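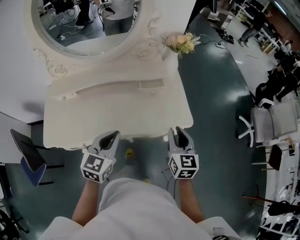
Ignacio Lozano
Lecturer in Material Culture and Design Terminology, corresponding author

Home Issues Articles For authors Contact

This site uses cookies to remember your reading preferences. Accept Decline

3. Naming and describing vanity tables in resale listings

3.1 Sources

The listings used in this section come from three resale sites. Tikport supplied 200 listings, Feswood supplied 100, and the remaining 59 were taken from Pacheco, giving a working set of 359. All were open for sale in June and all were written in English. Listings by professional dealers were kept only when the dealer was selling a single item; bulk stock listings use fixed templates, and a template repeated many times would have told us more about the template than about usage. Where the same table was offered on more than one site, the longest version of the text was kept.

Each listing was stored as a title, a body text and a price. Titles and body texts were treated separately throughout, as sellers appear to write them for different purposes. A title has to be found by a search, while a body text is read by someone who has already found the item. The two often disagree in wording even when they were clearly written by the same person in one sitting.

3.2 Head nouns

Four head nouns cover nearly the whole set: "vanity," "vanity table," "dressing table" and "dresser." The last is a source of trouble. In American usage a dresser is usually a chest of drawers, with or without a mirror, and a buyer who searches for one does not expect knee space. Some sellers use the word for any bedroom piece with a mirror attached. We counted a listing as a vanity table only if the body text mentioned sitting at it, a stool or bench, or an open space for the legs. The word in the title was not taken as evidence either way.

"Vanity" alone has the opposite problem. It also names a bathroom cabinet with a sink, and several Tikport titles add "bedroom" or "makeup" in front of the noun to keep the two apart. Feswood has separate category pages for bath and bedroom, and its sellers add such words much less often. This suggests that the longer title is a response to the search tool and should not be read as a change in the noun itself.

"Dressing table" was the preferred form in listings that gave an estimated age. Sellers who wrote "antique" or "old" in the title tended to write "dressing table" in the body, even when the title had "vanity." We did not try to confirm any of the stated ages.

3.3 Style words

Style words were coded into 6 groups: period names, place names, plain color, finish, degree of decoration, and mood. The first two groups behaved as expected. Period names were used loosely, and a seller who wrote "Victorian" in the title might write "in the style of" further down. Place names, of which "French" was the most common, rarely made a claim about where the table was built. They pointed to a general look: pale color, curved outlines, decorated fronts.

Degree of decoration was the hardest group to code. "Ornate" is used across a wide range of pieces, from tables with one shaped mirror frame to tables with decoration on every visible part. It is also used to apologize, as in "a bit ornate for our new place." For coding purposes any piece that a seller called ornate was accepted as such, and the two coders then marked whether they agreed from the photographs. Figure 3 shows a table that both coders placed in the white, ornate group.

Figure 3. A white ornate vanity table, viewed from above, at its front.

Agreement between coders was high for color and low for decoration. Most of the disputes concerned pieces with plain tops and decorated legs. One coder gave more weight to the top, on the ground that it is the part in use; the other judged the outline of the whole piece. A short written rule was added after the first pass, stating that decoration on any outward-facing part is enough. The first pass was then discarded and the full set coded again.

The pairing of "white" and "ornate" deserves a separate note. The two words appear together in titles more often than either appears with a wood name. Where a seller does name a wood, the color word tends to drop out, and the decoration is described by its parts – "turned legs," "carved drawer fronts" – instead of by a general term. White pieces are almost never described by part. One possible reading is that a single pale color makes the decoration look like one thing to the seller. Another is that sellers of pieces in a named wood expect a buyer who knows the vocabulary. Our data cannot separate these readings.

3.4 Mood words

Mood words such as "romantic," "elegant" and "fairy-tale" were found mainly in body texts. They seldom stood alone. In most cases they followed a color word and came before a practical statement about size or delivery, so that a typical body text moves from mood to measurement within two sentences. Pacheco, which limits titles to a short line and places measurements in a separate form, showed fewer mood words overall. We take this with caution given the smaller share of listings from that site.

3.5 Matching terms to a price guide

The coded terms were compared with the headings used in the Wirkitz price guide. Wirkitz lists vanity tables under seating-height tables and has no heading for decoration. A seller who consults the guide before writing a listing therefore finds a noun and a size class but no style word, and must take the style word from elsewhere. The likely source is other listings on the same site. Several unusual spellings, among them "ornait" and "vanitie," were found on Tikport in listings by different sellers and were not found on the other two sites, which fits with copying between listings.

Prices were not used to test the effect of style words. Asking prices are poor evidence of sale prices, and none of the three sites shows the final amount. Section 4 returns to the head nouns and compares them with wording in printed furniture catalogs.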